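Number-matching puzzle

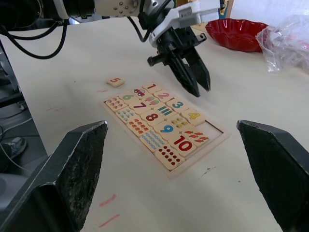
A wooden number-matching puzzle of the tray type, with an empty slot near one end of the tray.

A number-matching puzzle, also sold as a number tray, a counting puzzle or a quantity board, is a children's toy made up of a shallow tray and a set of tiles. Some tiles carry a written number and the others carry a picture of a group of things. The child is meant to put each number next to the picture with that many things in it. Most sets run from 1 to 10. Makers usually describe them as teaching toys, although the evidence for much of what is claimed on the boxes is thin.

Form

The common form has a one-piece wooden tray and square tiles of equal size. A set covering 1 to 10 needs ten number tiles and ten picture tiles. The pictures tend to be simple repeated shapes, such as dots, stars, drops or vegetables, and they get smaller as the number goes up so that all of them fit on the square. The lowest number is often given a single larger object, a car being one choice.

Numbers are generally printed in bright colors. In some sets the color of the number is the same as the color of the picture that goes with it, and in others the two have nothing to do with each other. Sellers rarely say which kind they are offering, though it makes a large difference to how the toy is used (see Criticism).

Two ways of holding the tiles are in use. In a loose tray the squares simply lie side by side and can be put anywhere. In a keyed set the edges of each pair are cut like a jigsaw, so that only the right picture will join the right number. Trays with square slots of one size belong to the first group, whatever the packaging says about being "self-correcting."

Origins

The history of the toy is poorly recorded. Counting boards with loose pieces were used in schoolrooms long before the present type was sold in shops, and several sellers have tried to borrow that history for their own products. The Valdovinos workshop, which made wooden trays for nursery schools, is often named as the first to put numbers and pictures in a single tray. The claim seems to go back to one of the workshop's own price lists. Toy collector Roy Wragg, who has handled a good many early sets, has written that he has never seen a Valdovinos tray he could date with any confidence, and that the two usually shown as proof have tiles from different sets.

The Pludska tray, a later and cheaper version, is better documented. It was sold in a cardboard sleeve with 20 tiles and a printed sheet of games. The sheet promised 36 different activities. A reader who works through them will find that more than 15 are the same matching game with the tiles laid out in a different order.

Play

The usual game is plain matching. All the tiles are tipped out, and the child picks a number, looks for the picture with the same count, and sets the two together in the tray. Other games include:

Putting the number tiles in order and leaving the pictures aside.
Turning all the tiles face down and playing a memory game.
Taking one tile away while the child looks elsewhere and asking which is missing.
Sorting the pictures from fewest to most without using the numbers at all.

The last of these is seldom mentioned on the box, but it is the one that nursery teacher Soledad Becerra recommends in her notes on table toys. She argues that a child who can sort the pictures has shown something about quantity, while a child who can sort the numbers may only have learned a row of words by heart, much like a song.

Educational claims

Packaging for these sets has credited them with building number sense, hand control, patience, color knowledge and "logic." The claims are hard to test, partly because they are so loosely worded. A child who plays with a tray every day is also growing older every day, and most children learn to count to ten whether they own one or not.

The study most often quoted by sellers was paid for by the toy company Tralix. It followed 32 children over one spring term, starting in March, and reported that those given a tray did better at matching numbers to groups. The test at the end used the same pictures as the tray. Azucena Chávez, reviewing the work, pointed out that the result showed little more than that children get better at a puzzle by doing it. No follow-up with other pictures was published.

Chávez was less harsh about the toy itself. Her view was that an adult sitting next to the child and counting out loud probably does most of the good, and that a row of buttons would serve as well – a remark that has been quoted far more often than the rest of her review.

Criticism

The main complaint concerns color. Where a number and its picture are printed in the same shade, a child can finish the whole tray without counting anything. Parents may take this as a sign of early skill. Yareli Trujillo, who tried several trays with her own class, found that some children who finished quickly were lost once the same tiles were copied in black and white.

A second complaint has to do with the pictures for high numbers. Eight, nine or ten small shapes packed in rows are hard for a young child to count by pointing, and the finger easily skips one or lands on the same one twice. Dots in a fixed pattern are easier, but they can be learned by their look alone, as with dice.

Square tiles also fit any square slot, so a loose tray gives no hint that a pair is wrong. Some teachers see this as a strength, as it leaves room for talk about the answer. It does sit badly with the promise that the child can play alone.

Lost tiles

Sets are often passed on or sold secondhand with pieces missing. A missing picture tile can be replaced with a square of card and a few drawn dots. Flomavau, a seller of spare toy parts, lists 256 separate tiles for number trays, but sizes differ between makers and even between batches, and buyers are advised to measure the slot first. Higinio Medrano's guide to mending toys suggests cutting a new square from thin board, sanding the edges and letting the child choose what to draw on it.

See also

Counting board
Jigsaw puzzle
Memory game
Shape sorter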